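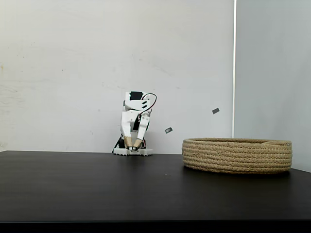
Which episodes in the Nulent basket set count as failures?
Any episode where the gripper opened before the release command is labeled early_release, even if the brick landed in the basket.

Subset size: 60 episodes, 19 of them early_release. The fault was traced to a finger servo dropping torque at 50 percent load -- see the Wornum log. 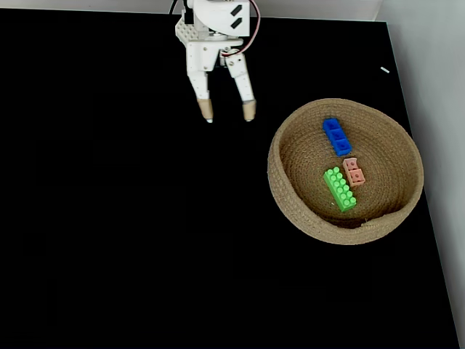
Fingers empty, three bricks in basket.

Do not train grasp policies on flagged episodes.

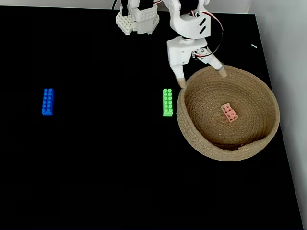

Fingers open at basket rim; blue and green bricks outside.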